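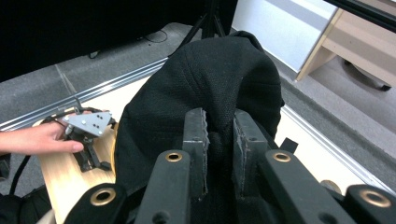

black knit in the finger pads, brass grommets on the arms

Home Forums Grippers Log in

Kha Mai
Hand gripper build, pads pinch knit fine but thin cotton slides out when I lift. Pads a bit scuffed on the inner edges. New pads or more squeeze?

Khải Lâm
Pads first. Sand lightly, wipe, try agian. I got 51 lifts before a slip after that. Dont crank the servo, cooked 2 that way.

Trestcombe
silicone tape. done

Kha Mai
Sanded, better allready. Tape tomorow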